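Flasthorpe talk, speaker notes
15/12/2023, 20 minutes plus questions

Slide 1. Hello

Say hi, check the mic, wait for the people at the back. I run the Koyama, a nine-room guesthouse, and I've been messing with old patterned wallpaper since I bought the place in November a few years back. Tonight is about living with big florals — hanging them, patching them, and knowing when to stop.

Slide 2. Why florals went away

Keep this short, I always ramble here. My grandmother's hallway was all cabbage roses. My mother painted over it in beige the week she got the keys. Ask for a show of hands: who has found wallpaper under paint? (Let them tell stories, but only a couple!)

Slide 3. Scale

Big flowers in small spaces. People get scared and pick a tiny sprig for the powder room, and then it looks like a rash. Go large. Peonies the size of your head are fine. If the ground color is pale, the walls still feel light, and you can take the pattern around three sides without feeling boxed in. Pinks and reds do most of the work, and a bit of olive leaf calms it all down.

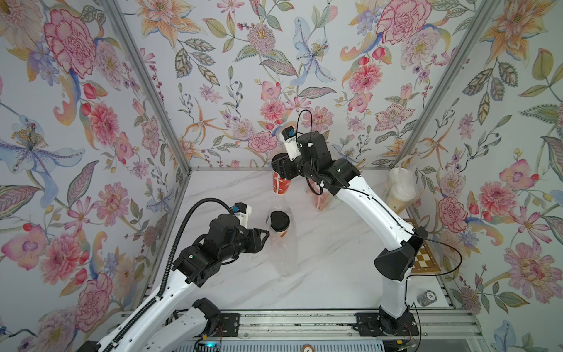 Slide 4. The money part

Read out the real number for the Jerkach room: 3746 dollars, paper and labor. Pause for the gasp. Then tell them the closet cost me 200 because I used leftover rolls and did it myself, badly, over a long weekend with the radio on.

Slide 5. Paste and seams

I use Fosurel paste. Mix it, walk away for 5 minutes, stir again. Start in the corner you look at least. Mine is behind the door, and there's a lily in there with half a face. Pass the sample strips around now, and remember to get them back this time.

Slide 6. Patching

Tear the patch, don't cut it. Do the demo on the board. If the paste is lumpy, skip the demo and go to questions — somebody will ask about steamers anyway.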